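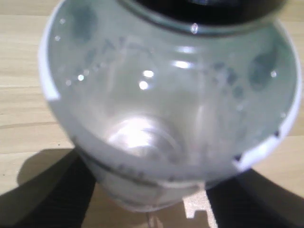 Tasau Challenge

The Tasau Challenge is a robot handling competition for high school students, held every June in the town of Murnham. Teams use a robot arm with a two-finger gripper to pick up, move, pour from and set down household objects, most of them breakable. It is best known for its glass tasks, in which the robot has to deal with clear, rounded vessels that are hard for both cameras and fingers. The competition grew out of an after-school club at Osgate High School, and the club still writes the rules and builds the practice tables.

Background

The club at Osgate started out in sumo robots and line followers, like a lot of school clubs do. The change came when its adviser, physics teacher Estela Acuña, let the students try clearing a lunch table with a small arm. Paper cups went well. A drinking glass did not, and the group spent most of a semester on that one glass, trying different finger pads, camera positions and closing speeds. By spring the members were more excited about the glass than about anything they had built for sumo, and they invited other schools in the county to come and try the same thing.

Five teams came to that first meeting, which was run in the Osgate cafeteria with borrowed dishes. The name Tasau was picked by the students from a list of made-up words they had been using to label test programs. It was the label of the first program that put the glass down in one piece.

Format

A full round is made up of nine tasks, worked through in a fixed order, with a top score of 100 points. The early tasks use solid objects such as wooden blocks and tin mugs. The middle ones move on to ceramic bowls and lidded jars. The last group is glass, and it carries the most points.

Teams may run a task in one of two ways. In guided mode a student steers the arm by hand controller, watching a screen. In free mode the program works alone from the moment a judge says go. Free mode earns more, but a team may switch back to guided mode once per round, and deciding when to use that switch is one of the great pleasures of watching the event. Good teams argue about it for weeks beforehand!

Points are given for a clean grip, for a steady carry, for the final position and for a quiet set-down. The last of these is judged by ear. A judge sits next to the table and listens for the click of glass on wood, and a loud one costs the team a point even when everything else went well.

Equipment

Every team brings its own arm and gripper. The rules allow any arm that fits on a standard table and any gripper with two fingers; suction cups and soft multi-finger hands are not allowed in the main class. Most teams use flat black fingers, since a dark finger is easy for the software to find against the light wood of the table top. Wide vessels that get narrower toward the base are a favorite with the judges, as in the lead picture, where one stands between the fingers of a gripper. The sloping sides mean that a small change in height gives the fingers a very different place to press.

Finger pads are made by the students. Silicone sheet, bicycle inner tube and shelf liner have all been used with success. Pads may not be sticky, and a judge checks them with a strip of tissue before each round.

The tables have tops of pale, unpainted wood. Teams asked for a dark cloth in the early days, which would have made the glass easier to see, but the club voted to keep the bare wood. Grain lines, seams and shadows show up in the camera view and make a program's job much more interesting.

The glass problem

Clear glass is difficult for a robot for several reasons, and much of the fun of the challenge lies in how differently students go after them.

Reflections are the first. A rounded glass wall picks up small bright spots from lamps and windows, and these slide across the surface as the camera moves. A program that looks for bright edges may follow a reflection and miss the rim. Some teams answer this by taking a view from directly overhead, and others by comparing several views and throwing out whatever moved the wrong way.

Depth is the second. Many low-cost depth cameras see through the glass and report the table underneath, or give no reading at all. Students have learned to treat a hole in the depth data as a useful sign that something clear is there - a trick that now gets passed down to new members in their first week.

Grip force is the third. The curved side of a vessel gives the fingers only a small area of contact, so a weak grip lets it slip and a strong one can crack it. The usual method is to close slowly and stop as soon as the motor current starts to climb. One Osgate team fitted a small microphone to a finger and listened for the first touch, and the idea has been copied widely since.

The Siliņa rule

The best-known rule of the competition is named after Siliņa, a member of an early Osgate team, who noticed that some programs were simply replaying a stored path and would have gone through the same motions with nothing on the table. Under the Siliņa rule, a judge moves the object by a hand's width just before the start of every free-mode run. The arm may not be touched after that. Scores dropped sharply in the first year of the rule and recovered in the next, as teams began writing programs that really looked for the object.

Practice log

Teams are encouraged to log every practice attempt, good or bad, in a shared notebook kept by the club. An entry gives the object, the mode, the pads and a line or two in the student's own words. At the close of the event on 24 June 2023 the notebook held 2,835 entries. Older pages are used in class at Osgate, where beginners read them before they touch an arm. The entries on broken glass tend to be the longest, and they are very good reading.

Breakage and safety

Students wear eye protection and closed shoes at the tables, and no hands are allowed near the arm while it is powered. Broken glass ends the task but not the round. The table is swept and wiped, the judge runs a damp cloth over the fingers, and the team goes on to the next task with a new object.

Related activities

The club holds an open evening in the week before the event, when younger students can try guided mode with tin mugs. A pouring class, in which the arm fills one vessel from another using dry rice, has been run as a side event. Water is still kept for demonstrations, and the club is working on a table with a raised lip and a drain so that it can be added to the main round.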